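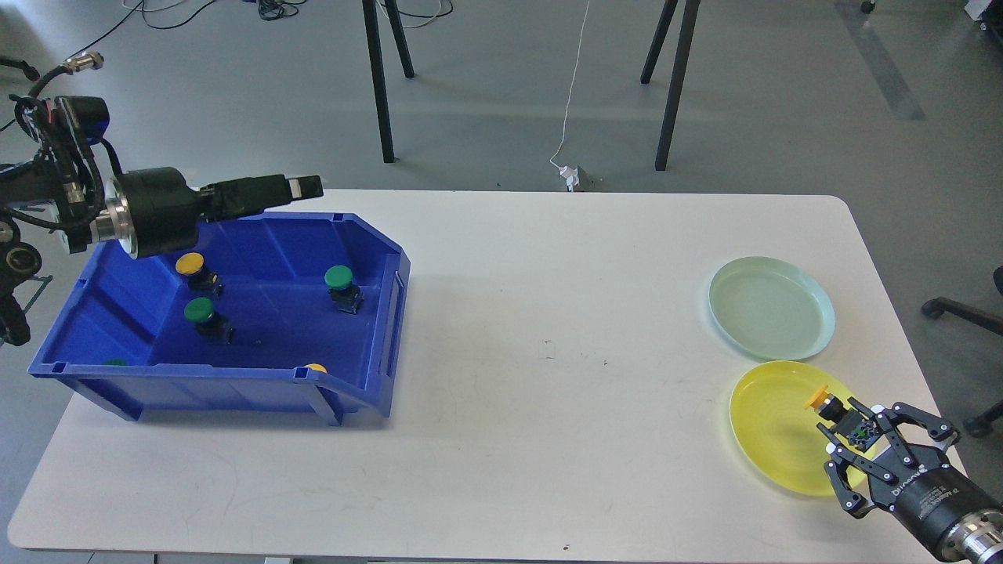 Moving a hand-sorting bench to a two-arm cell: notes for shift leads

Gromdale packing hall, process group. Last revised November 2023.

Applies to small capped bottles sorted by cap colour from a bin to plates. It assumes the Nonside controller is already installed and that the site electrician has signed off the supply. Arm calibration is covered in the Nonside manual and is not repeated.

Contents
Before you start
Record the manual job
Lay out the table
Set the pick and place points
Write the exception list
Reassign the people
Run in parallel
Handover
Common faults

Before you start

You will need the current work instruction for the bench, access to the controller at supervisor level, a spare bin of the type used in production, and a batch of reject bottles that can be dropped without loss. Do not use saleable stock for teaching.

Book the bench out for one full shift. Two half shifts do not work well, as the table has to be left untouched between setting the points and the first test run.

Tell both sorters on the bench the date of the change and what they will be doing afterwards. If the second part has not been decided, stop at this point and get it decided. At our first line the sorters found out from the rota, and the next month was spent putting that right.

Record the manual job

Sit with each sorter for at least one hour and write down what they do, including the parts that are missing from the work instruction. The instruction for sorting runs to four lines. The list we made at the bench ran to two pages. Typical entries:

Turns a bottle over to check the label before placing it.
Wipes a sticky neck with a cloth kept on the left knee.
Puts a cap that feels loose to one side and tightens it at the end of the batch.
Stops the feed when the same fault comes up several times in a row and rings the filling room.

Go through the list and mark each entry as one of the following: robot, person, or not needed. Have the sorters mark it as well, separately, then compare. Differences between the two lists are where the trouble will be. In our case the engineering list had loose caps as "not needed". The sorters had it as "person", and they were right. A loose cap holds well enough for the gripper to lift the bottle and comes off in the case packer.

Keep the recorded list. It becomes the training sheet for the cell attendant.

Lay out the table

1. Clear the table completely, including tape marks left over from the hand job.

2. Stand the bin at the infeed end. It may project past the end of the table provided the inner floor is within reach of the arm and the bin does not rock when pushed down at the outer rim. If it rocks, move it inwards.

3. Place one plate for each cap colour at the outfeed end. Use a plate colour that differs clearly between positions. The controller does not need this, as it works from position, but the attendant reads the plates from the other side of the guard and will notice a wrong cap sooner.

4. Leave the middle of the table free. Both arms cross this area and anything put down there will be struck or picked. Pens and cloths are the usual items.

5. Route floor cables away from the attendant's path. Chairs with castors must be kept out of the marked zone while the cell is live.

6. Mark the bin and plate positions with thin tape on the outside edges only. Tape under a plate lifts one side of it.

Set the pick and place points

Open the job in Nonside and copy template 1112. Do not edit the template itself. Saraç, who supplied the cell, overwrite it at each service visit, and changes made there will be lost.

Set the bin floor height first. Lower the closed fingers by hand guide until they touch, back off by 3 mm and store. Repeat at each corner. The floor of a moulded bin is rarely flat, and a single point taken in the centre will drive the fingers into a corner.

Set the grip to hold the body of the bottle below the shoulder. Gripping by the cap is quicker to teach and will pass a short test, but it turns caps. Check ten picks by hand for cap torque before going further.

Set the place point above the plate so that the bottle is released with no drop. If bottles roll, reduce the release speed before altering the height.

Assign the arms. In our cells each arm has a home side and the middle of the table is a shared zone, which only one arm may enter at a time. Leave the shared zone setting at its default. Turning it off shortens the cycle slightly and has caused one collision.

Run the job at 30 per cent speed with reject bottles. Watch the cables at the wrist for the whole of the first run. If a loop catches on the rim of the bin, re-dress it and start again.

Write the exception list

The exception list states what the cell does when it cannot complete a pick or cannot decide on a colour. Each entry has an action, a person to be told, and a time limit. Keep it to one page and fix it to the guard.

Cap colour not read: place in reject tray, no call.
Bottle without cap: leave in bin, call attendant.
Three failed picks on one bottle: pause, call attendant.
Bin empty: pause, lamp on.
Plate full: pause, lamp on.
Same fault repeated within a batch: pause, attendant rings the filling room.

The last entry comes straight from the recorded manual job. It was left out of the first version, and a run of badly printed labels went through to dispatch. A sorter would have stopped it. Put it in from the start, and give the attendant clear authority to stop the cell without asking.

Reassign the people

The bench had two sorters per shift. The cell has one attendant, who also looks after the label check. The other post moved to case packing, where there had been a vacancy since August. Pay grade was unchanged in both cases. This should be agreed in writing before the parallel run begins.

The attendant's work differs from the sorter's in ways that are easy to overlook when drawing up the rota.

The work comes in bursts. A sorter is busy at an even rate all shift. An attendant may have nothing to do for a long stretch and then deal with several stops close together. Rotate attendants every two hours. Longer spells led to missed lamps.

The work is done standing and walking. Sorters who sat for medical reasons need a proper assessment, and a chair placed outside the marked zone does not count as one.

Skill fades. An attendant who has not sorted by hand for some months will be slow when the cell is down. Run one hand-sorted batch per person per month and record it.

Talk drops off. Two people who worked facing each other now work in separate areas. Several staff raised this at review. We moved the break times so that the cell and case packing stop together.

Do not use the cycle counter to assess the attendant. It measures the cell. State this in the handover sheet.

Run in parallel

Keep the hand bench in use beside the cell for the first two weeks. Send alternate bins to each. Compare mis-sorts, loose caps found later, and stops. Do not compare speed in the first week.

The cell at Gromdale is slower per bottle than an experienced sorter and keeps the same pace through the night shift. Over a parallel run of 2000 bottles the mis-sorts were lower on the cell and the loose caps passed were higher. The second result led to the torque check now done by the attendant at every bin change.

If mis-sorts on the cell are higher than on the bench, check the lighting first. Daylight from the loading door shifts the reading between yellow and pale green caps in the late afternoon. A blind on the door side cured it here.

Handover

The line can be handed over when all of the following are in place.

The exception list is signed by every attendant.
Each attendant has cleared a jam, changed a bin and restarted the cell unaided.
The hand bench can be brought back into use within one hour. Store the stools and lamps together.
The Asico service number is on the guard. Asico cover the grippers only. Arm faults go to Saraç.
The reassignment letters have been issued.

Common faults

Fingers close on nothing. Bin has moved. Check it against the tape and push it back. If this happens on each bin change, fit a stop block.

Bottle slips when lifted. Finger pads dirty. Wipe with a dry cloth, no solvent.

Arm waits at the edge of the shared zone and does not enter. The other arm has paused inside it. Clear the other arm first.

Bottles left along the wall of the bin. Wall clearance set too wide. Reduce it in small steps at low speed. The last few bottles in a bin may still have to be moved to the centre by hand with the cell stopped.

Colour read correctly, bottle on wrong plate. Plates swapped during cleaning. Add the plate order to the cleaning sheet.

Related pages: Label check, attendant duties. Case packing rota. Bringing a hand bench back into use.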